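Speaker notes -- Keeping the Lonia cell in service
Maintenance and Reliability stream, afternoon session
Presenter: Roxana Llanos. Questions to be handled jointly with Joar Fagerlund.

Slide 1. Title

Thank the session chair. Acknowledge Ilse Stevens, who wrote the original maintenance schedule for the cell, and Tymofii Zhuravel, who maintains its simulation model. State at the outset that the talk concerns a single tabletop cell and how it has been looked after since commissioning in August. Selection of equipment is outside its scope and will not be discussed.

Slide 2. The cell

Lonia is a one-arm cell used for handling trials with household goods: containers, boxes, trays and the like. It consists of the arm, a parallel gripper, one fixed camera and a table bolted to the floor through four levelling feet. The Ginine controller sits in a ventilated cabinet under the bench. A second copy of the cell exists in simulation, and every change to the physical cell is made there first. Pause here, as the relationship between the two is the substance of the talk.

Slide 3. Service interval

The schedule is set by running hours. At 720 hours the cell is isolated and locked out, and the full service is carried out by two people. The steps are read aloud from the card and initialled one by one:

Back up the controller configuration and confirm that the backup opens on a second computer.
Inspect the cable dressing from the base to the wrist, with particular attention to the clamp at the elbow.
Remove the gripper fingers, clean the mounting faces and refit to the torque on the card.
Replace the cabinet filter.
Check the table for level in both directions.
Restore power and run the joint reference routine at reduced speed.

Note for the presenter: the elbow clamp always draws a question. The first clamp was overtightened at installation and had begun to mark the sheath. It was replaced with a wider one and the cable was re-routed with a longer service loop. Dima Saab has the part details and will be seated near the front.

Slide 4. The reference layout

Following any service that disturbs the camera or the table, the physical cell must be brought back into agreement with its model. Tymofii's procedure begins from a fixed tabletop layout in the simulator, which is loaded before any offsets are entered.

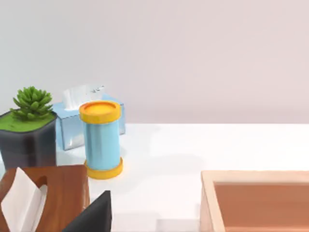 Slide 4: Rendered tabletop layout, with the blue and yellow container standing clear of the shallow tray.

Draw attention to the open stretch of table between the container and the tray. Approach moves are rehearsed over that space in simulation, and the same space is kept clear on the bench. Mention also that the tissue boxes and the potted succulent are treated as obstacles for the purposes of the collision check. The arm is not permitted to contact them during acceptance.

Slide 5. Camera alignment

The camera bracket stands 750 mm above the tabletop, measured from the underside of the bracket. Measure with the steel rule kept in the cabinet and enter the reading in the log before looking at the previous one. The alignment routine then visits 18 marked positions. Should any position fall outside tolerance, the whole routine is repeated from the start; individual positions are not re-run in isolation.

If asked about lighting: the overhead fittings are switched on ten minutes before the routine begins, and the blinds are closed. The render is lit evenly, and colour thresholds taken from it have proved unreliable on the bench late in the afternoon. Thresholds are therefore set on the physical cell only.

Slide 6. A fault worth reporting

In its second service period the cell began to stop short on long lateral moves. The controller recorded a following error at the base joint. Joar exchanged the drive, without effect. The cause was a levelling foot whose lock nut had worked loose, allowing the table to shift slightly under acceleration. The level check on Slide 3 was added to the card as a result, and all four lock nuts now carry a paint stripe across nut and stud.

Allow time for this slide. The drive exchange cost the cell most of a week, and delegates with light benches will recognise the symptom.

Slide 7. Return to service

The cell is released after 10 consecutive cycles without a stop, at full speed, with both technicians present. The log is signed by the person who did not perform the alignment. Copies of the service card are available from the Cocco desk in the foyer -- please direct delegates there and do not hand out the presenter's copy.

Invite questions.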